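Section 4. Recording your first examples in the simulator

You've got Plenow installed, the arm moves when you ask it to, and now comes the fun part: teaching it something! In this section you'll record a short set of grasping examples in the simulated room. Everything you do here carries over to the real arm later on, so take your time and enjoy it.

Before you start

Finish the controller calibration in Section 3. Close any other program that uses the hand controller, or the two will fight over it.

Recording an example

1. Open Plenow and choose New Set. Give the set a plain name you'll still understand in January, such as "bottle pick-up, left approach".

2. Under Room, pick Malta. It has a table and shelves with plenty of color in the background, and it's a great room to learn in.

3. Under Object, pick the pill bottle and press Place. Each press drops it in a new position, standing or lying down.

4. Switch to the wrist view and squeeze the trigger halfway. The fingers should follow your hand smoothly.

5. Press Record. Wait for the short tone, then bring the gripper in slowly and close it on the bottle.

6. Lift, hold for 2 seconds, and press Stop.

7. Type one sentence saying what you did. "Pick up the pill bottle by the cap end" is perfect. Keep the words the same from one example to the next.

8. Press Keep or Discard, then Place, and go again.

Note: A fumble followed by a good recovery is well worth keeping! Mali Maddocks, who built our starter set, keeps every one she gets, and the model trained on it is wonderfully good at second tries.

Caution: Discard deletes the recording right away. There is no undo.

How close is close enough? 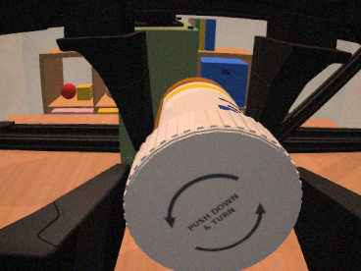

Come in until the pads sit on both sides of the object, and watch the cap as you close. If the bottle rolls or slides away from you, open up, back off a little and try from a new angle. Lettering on the cap or label is handy for this, as any turn shows up at once.

How many do you need?

Record 17 examples before your first training run. Mix up the positions and come in from at least 3 directions. Then go to Section 5 and press Train. Watching the arm reach for something by itself for the first time is a real thrill!

Caution: Don't change the room or the camera settings partway through a set. Start a new set instead, and join the two later with Merge Sets.

Section last revised 2018-07-26 by Arwel Morris and Haf Sayce.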